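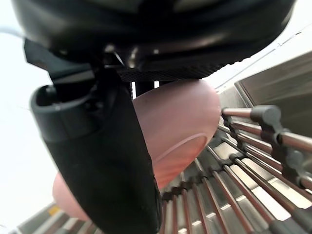

Eneck Water District
Minutes of the Operations Meeting, 14/08/2024

1. Minutes of the previous meeting
Approved as circulated, with one correction: under item 3, "Pita Street" should read "Pita Road."

2. Kalinowski main replacement
Trench work is complete from the reservoir valve to the Pita Road crossing. A 600-foot section remains to be pressure tested. The contractor, Minura, has asked to move the test to the night shift to limit loss of supply. Agreed, provided notice is delivered to affected customers two working days ahead.

The meeting reviewed the request for additional backfill. The quantity claimed does not match the inspector's daily sheets. Payment is held until the two are reconciled.

3. Meter reading
386 meters were read by hand in the last cycle. 34 could not be reached and were billed on estimate. Of these, 4 have been estimated since May and will receive an access letter. Replacement lids for the buried boxes on the north side are on order.

4. Flushing schedule
Dead-end hydrants to be flushed before the main is returned to service. Chlorine residual to be logged at each hydrant at start and finish. The old log form is withdrawn.

5. Other business
The gate at the pump station does not latch. Maintenance to adjust the hinge.
Office hours remain unchanged.

Date of next meeting to be posted at the district office.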